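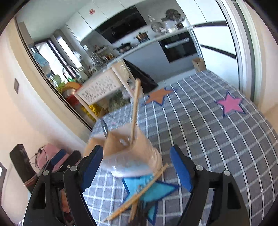

Samran Chaiyaporn started with a spreadsheet that had one line on it. The line said grippers, and the amount next to it was wrong.

"I priced the hardware and forgot the rest," he said when we spoke in April 2026. "The hardware was the easy part to price."

Chaiyaporn plans equipment purchases for Mallden, which records household handling tasks with hand-held grippers and sells the recordings to robot developers. He now buys for 21 homes. Each gets a pair of grippers, a charger, a storage case and a box of spares.

The spares were where his first budget fell apart. He had allowed one set of finger pads per gripper for the year. By February the project had gone through 238 pads.

"A pad costs very little," he said. "But when you run out, the person in that home stops working and you still pay for the day. I should have bought twice as many at the start."

He had quotes from two suppliers, Gisport and Karagiannis. Gisport was cheaper per gripper. Karagiannis would sell the pads, screws and linkage arms separately, and that decided it.

"With Gisport, a bent arm meant sending the whole unit back," he said. "I asked how long that took and they said 8 working days. I can't have a home sitting idle that long."

The tasks also affect what he orders. Picking up a cup is one kind of job for a pair of fingers, and holding something thin is another. Chaiyaporn asks for a pad that can close on a narrow stick, and he tries it himself before he signs anything.

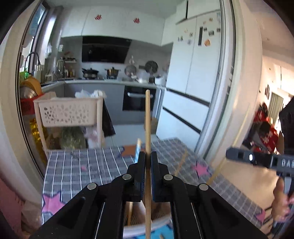

Haris Kelmendi disagrees with him on that point, and would sooner buy two kinds of pad and change them between tasks. Kelmendi puts the extra cost at some 797 dollars a year for all the homes – less, he argues, than the recordings lost to a pad that does both jobs badly.

Chaiyaporn has heard the argument. "He may be right about the money," he said. "I worry about the swapping. Every swap is a few minutes and a chance to lose a screw."

They have agreed to try it in the homes on the Kerkik contract first. Until those results are in, the second kind of pad has its own line in the budget, with a question mark beside it.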